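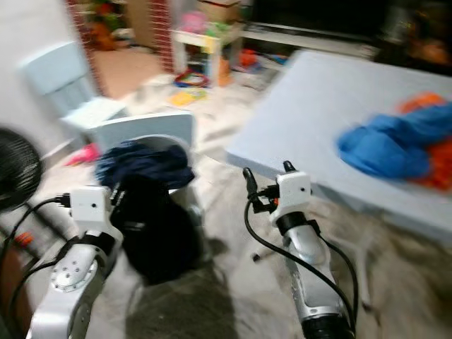 The bus 434 from Drorkora came late, and when Abdelghani Sqalli opened the door of his sister's apartment, the washing machine had already finished. He could hear it from the stairs, the little song it makes at the end.

"Good," said Leopoldo from the kitchen. "I did not want to touch it before you came."

Leopoldo Bautista lived on the floor below. He had a key, he had fed the cat while the family was away, and now he had also made coffee, strong and too sweet. The family would come back in the evening. Samira had asked her brother for one thing only: that the clothes should be dry and folded and the living room possible to walk in.

Abdelghani stood a while and looked at the living room. The children had left it the way children leave a room when somebody has told them that the taxi is downstairs. There were toys on the rug, and a yellow book lying flat. A navy thing and a black thing had been thrown over the back of the pale blue chair. On the table was a bright blue cloth, crumpled, with something orange under it.

"Where do we begin?" he asked.

"With the coffee," said Leopoldo.

They drank it standing. Then Leopoldo opened the window, and Abdelghani went out to see if there was space for the sheets. His sister's marble floor had been laid in broken pieces, gray and white, and she had washed it every evening during the first year and almost never after that. He looked at it and thought about their mother, who dried everything outside, also in winter, and who brought in the trousers stiff like boards. 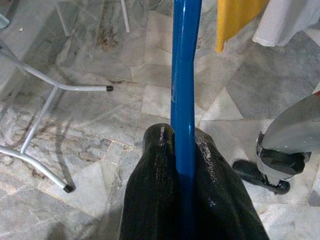
"Should the dark clothes dry in the sun?" Leopoldo asked.

"In the shade is better. The sun takes the color out of them."

So the dark clothes would stay inside, and they moved the rack nearer to the sofa. Leopoldo was not a fast worker. He shook every shirt twice and looked at it from both sides, as if he was thinking of buying it. He had been a tailor in Flotosham when he was young, five years in a shop with no heating, and he could not hang a shirt by its shoulders without saying something.

"By the hem," he said. "Always by the hem. The shoulders are for the person."

"My wife used to say this also."

Leopoldo did not answer. He passed him a sock.

It was the first time that Abdelghani had said *my wife* in that apartment since September. He had practiced it in the bus, in another sentence, about another thing. Now it was out and the sock was in his hand, and he put it over the black bar and pulled it straight.
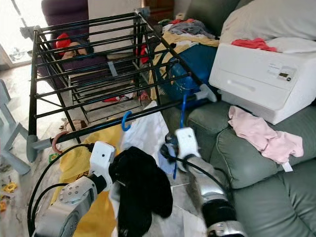 *The rack beside the sofa, the pink hook near one end and the blue one closer to the middle.*

"She had a hook like this," he said after some time. "For the small things. She kept it on the balcony and the wind took it."

"Into the street?"

"Into the garden of the Carrillo family. They brought it back. She was so ashamed that she baked them a cake."

Leopoldo laughed, and then he had to sit down on the arm of the sofa, because his knee was bad. He asked what kind of cake. Abdelghani could not remember. He remembered the plate, he remembered that the Carrillos had kept the plate for 33 days and that she had counted them, but the cake was gone from his head. Orange, maybe. Or the one with almonds.

He went back to the table and took hold of the blue cloth to fold it. It was a garment after all. The orange one came with it, they did not want to separate, and he left them where they were and went to look for a hanger.

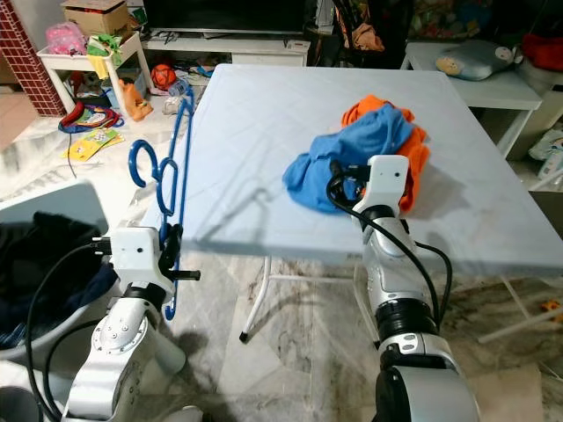
## Four in the afternoon

The phone rang while he was searching. It was Samira, from the car. They had stopped for gas, the small one had been sick on the road, and she wanted to know if there was any clean pajama.

"There are many clothes," said Abdelghani. "Which is the pajama?"

"The soft one."

He looked at the basket, where almost everything was black or navy, and then at Leopoldo, who lifted his shoulders.

"We will find it," he told her. "Drive slowly."

"Is Leopoldo with you?"

"He is teaching me to hang shirts."

She was quiet for a moment – he could hear the children, and a door, and a radio. Then she said that they would be home at seven, and that he should stay and eat.

Leopoldo was already touching the clothes one by one, with two fingers, to find out which was soft.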